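The Spare Room on Oleck Street

My grandmother kept the good tablecloth for 22 years without once putting it on a table, and when she died it came to me in a Bednarek bakery box, along with a jar of buttons and a letter saying I was to use it for anything I pleased, even picnics.

I took the bus up to Stestdale in March to help my aunt with the house. It is a long ride, longer if you sit near the front where people like to tell you about their knees, and I had time to remember all of it: the plum dumplings, the radio turned low, the way she would say "only 2 more rows" over her knitting and still be there at midnight.

My aunt had soup going when I came in. We ate it standing up, as that family always has, and she told me she had sold the piano for 130 dollars to a young couple who cried when they heard it played. I thought that was a fair price, and so did she, but we both went quiet over it for a while.

Afterward I went along the hall to the spare room, where I used to sleep every summer (and where I once hid a whole kitten for the better part of a weekend). I stood there longer than I meant to, with my bag still on my shoulder.
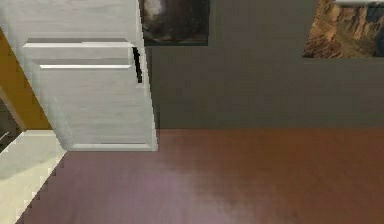

The white door, over the reddish-brown floor.

"Are you going in or aren't you?" my aunt called from the kitchen. "There's cake, and I'm not cutting it alone."

So I went back and spread the good tablecloth over her old table, creases and all, and she set the cake down right in the middle of it and handed me the knife.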